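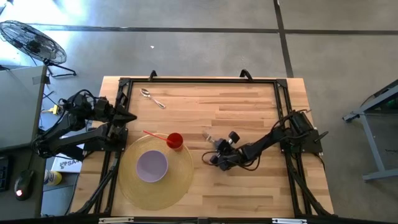 What does a second two-arm tabletop station cost a student lab once everything besides the arms is counted?

Roughly 22 percent more than the quote for the arms, in our budget. The extra goes to the frame, clamps, cabling, cameras, tableware and spare gripper parts, most of which were missing from the first draft of the request.

5 min read

1. Background

The Hayat project studies table-setting and clearing tasks with two arms working over a shared surface. The existing station is booked for most of the day, and student groups wait for it. This report covers the planning of a second station: what to buy, what to build in the shop, and in what order. It does not cover software, which is the same for both stations.

The first draft request was prepared in April by Jeptoo Mwaipopo and returned by the department with two remarks. Shipping was not listed, and the spare parts line had no basis. Both are corrected in this version.

2. Requirements

The second station must accept the same task sets as the first, so that data from one can be compared with data from the other. In practice this fixes the following:

Arms: two, same model, mounted facing each other across the work area.
Grippers: parallel, two fingers, interchangeable between stations.
Work surface: butcher-block wood, same finish.
Frame: black aluminum extrusion on all four sides of the surface.
Cameras: one overhead, one per wrist.
Task objects: flatware, plates, bowls, cups and straws, in duplicate.

The surface was discussed at some length. A laminate top is cheaper and flatter, but the wrist cameras see the wood grain in every recording, and a change of background would be one more variable to account for. We kept the wood.

3. Quotes

Two suppliers were asked for the arms. Lalwood quoted a lower unit price with a lead time of 18 weeks. Gamberg quoted 4 percent higher with stock on hand, and includes a set of spare fingers with each arm. The term ends before the Lalwood delivery date, so the Gamberg quote was selected. Extrusion and brackets come from Plundo, cut to length. Cutting them in the shop would save little and would occupy the saw during the busiest part of the term.
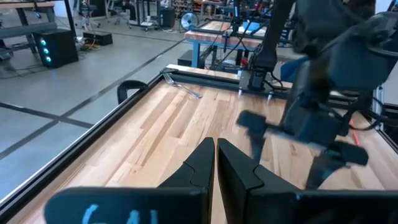 Spare fingers are budgeted at four pairs beyond those included with the arms. The basis is the maintenance log of the first station, where fingers were replaced after contact with the rail or with the opposing arm. Contact between arms is more likely when both reach for the middle of the table, and the new station will have the same overlap. Widening the spacing was considered and rejected, as several tasks need a handover.

Cable was the line most underestimated in the first draft. Lengths were taken as the straight distance from base to controller. Each run also needs slack for the full travel of the wrist, plus a route down to the floor. The revised lengths are 19 percent longer. Strain relief clips were added at each base.

4. Order of purchase

The frame and work surface are ordered first and assembled without the arms. Squareness is checked at this stage, before anything is clamped on. Arms and grippers follow, then cameras and cabling. Task objects can be bought at any time from a kitchen supply store and are charged to consumables. Plastic cups and bowls should be bought in the same colors as the current set.

5. Open items

Floor space has been requested but not assigned. The station needs clearance on all sides for the clamps and for an operator's chair. Power for the second controller has to come from a separate circuit, and the electrician's estimate has not been received. It is entered in the budget table as a placeholder.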